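Ilix (laundry robot)

Ilix is a two-armed clothes-folding robot built in a shared workshop in Rerkbridge by Isabelle Doucette, a former alterations tailor, and a changing group of workshop members. It is known mainly for folding shirts slowly and for the length of its build log, which runs to 367 entries, a fair number of them about cables. The machine has never been sold, and its builders have described it as "almost ready to be left alone" at several points in its history.

Name

The name has no agreed meaning. Early entries in the log call the project Flareo, after the flared hem of the first skirt Doucette tried to fold with it. The skirt was abandoned as a test garment, and the name went with it. A third name, Laundry Thing, was never official but is still the label on the fuse box.

Background

Doucette began the project in March, after a winter of mending for other members in exchange for bench time. Her first machine was a folding board with hinged flaps and a motor salvaged from a garage door opener. It folded T-shirts acceptably and threw everything else. The board was retired after an incident with a wool cardigan that the log covers in a single line ("Replaced cardigan").

The switch to arms was proposed by members who had grown tired of the noise. Doucette resisted at first, arguing that a person folds with the table as much as with the hands. The compromise was to keep the table at the center of the design and treat the arms as a pair of fussy assistants working over it.

Design

Ilix works over a flat tabletop with an arm reaching in from each side. The arms are bought units; the brackets, wiring and most of the regrets are homemade. Each arm carries a small camera near its gripper, and the software compares the two views before choosing where to take hold. All motion is capped well below what the arms can manage, a rule adopted from the workshop's general policy on anything that moves near a coffee cup.

Cables are fastened with whatever is in the drawer, usually zip ties. Trimming the tails is listed in the log as a task for later, and has been since the second week.
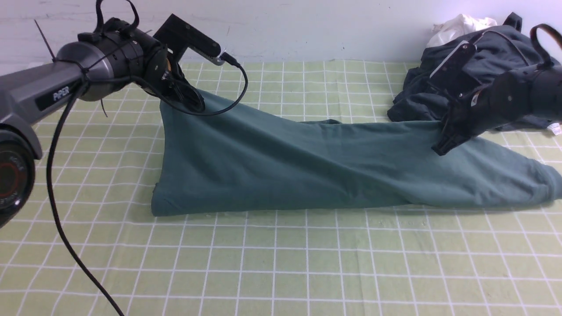

Doucette's folding method comes from tailoring, where one hand lifts and the other holds the cloth still. She calls the two roles the pinch and the iron, although no heat is involved. With the teal garment, the pinch falls to the left arm, which has a fold of fabric raised off the mat, while the gripper on the right rests its fingertips on the upper edge. The white grid lines under the cloth give human onlookers something to judge straightness by, and have settled more arguments than the software has. Roles can be swapped between arms partway through a garment, at which point the machine pauses for nearly 10 seconds. Visitors tend to assume it has crashed, and sometimes they are right.

Performance

Plain knit tops and light trousers are handled best. Dark clothing is harder, as creases show up poorly to the cameras, and anything with a hood is refused outright by a line of code whose comment reads "no." Fitted sheets were attempted once. Socks are outside the scope of the project.

Public showing

Ilix was shown outside the workshop on 21 Jun 2019, at an open evening hosted by Pelletier, a fabric shop a few doors down. It folded a dish towel to applause, then folded it again without being asked. The shop's owner offered to keep the towel in the window, where it stayed until somebody bought it.

Later work

Current work concerns picking a single garment out of a heap, a job still done by hand. Doucette has also drafted a routine for shirt collars, which exists as a drawing and a strongly worded note about starch. Plans for a smaller version of the machine are on hold while the bench is being used to fix a kayak.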